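Save Files, Storage and Battery: Changes in the Datard Build

27 February 2020

The update to Datard, the puzzle game from Novodum, reached phones this month. It changes how progress is saved and how much space the game takes up. Players who have put off updating should read the notes below first.

Earlier builds kept a single save file on the phone. The new build keeps 18 slots and writes to the next one each time a level ends. When all 18 are full, the oldest slot is overwritten. Cloud backup is still off by default. It is found under Settings, then Account, and it copies only the most recent slot.

The level cache has also been reworked. It used to grow without limit on phones that had been running the game since December. It is now capped at 50 levels, and older ones are downloaded again on request. Clearing the cache by hand does not touch the save slots.
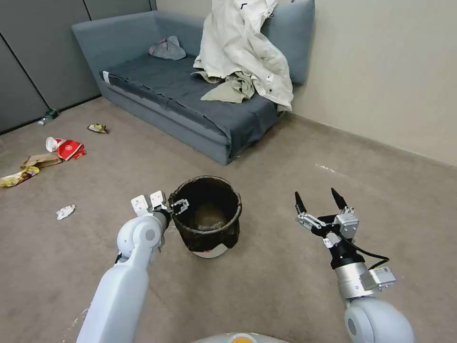

Dorel wrote in to say that the cap is too low for anyone who plays on a train with no signal, and that it ought to be a setting. On a long trip the cache runs out well before the battery does, and the game then stops at a blank loading page with no way back to the menu except closing the app.

The loading page fault is confirmed on our test phones. It appears only when the connection drops while a level is being requested. Turning on airplane mode before starting the game avoids it, and the menu then shows cached levels only. A user setting for the cap is not in this build.

Battery use is lower in the new build when the frame rate is set to Low. At High we measured no change. The setting goes back to High after a reinstall and has to be changed again.

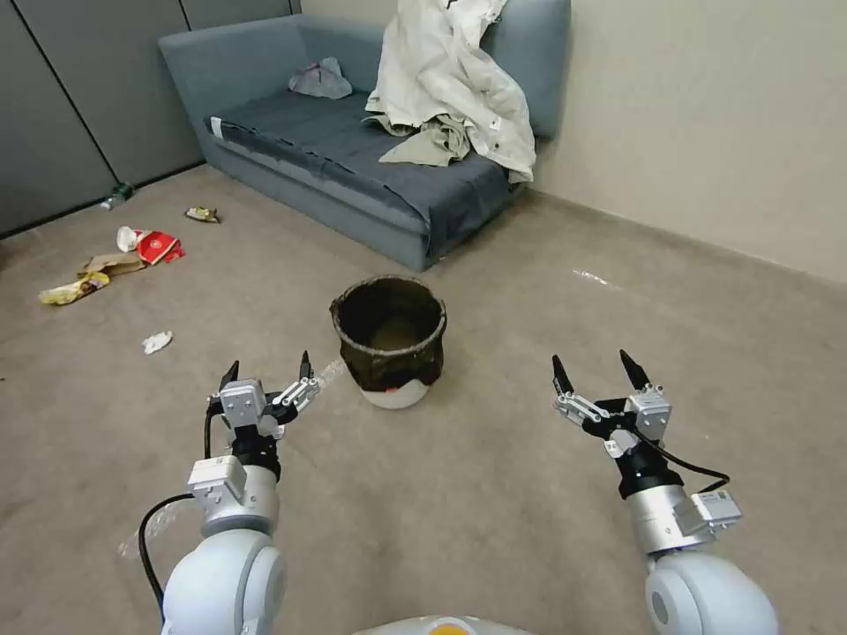
Sound settings are reset as well, including the separate volume for alerts. Purchased level packs are restored from the store account and do not need to be bought again. The daily score table now lists the top 1,000 players; a score below that is stored on the phone but is not ranked.

To move to a new phone, turn on cloud backup, finish one level, and wait for the check mark next to the account name before signing out.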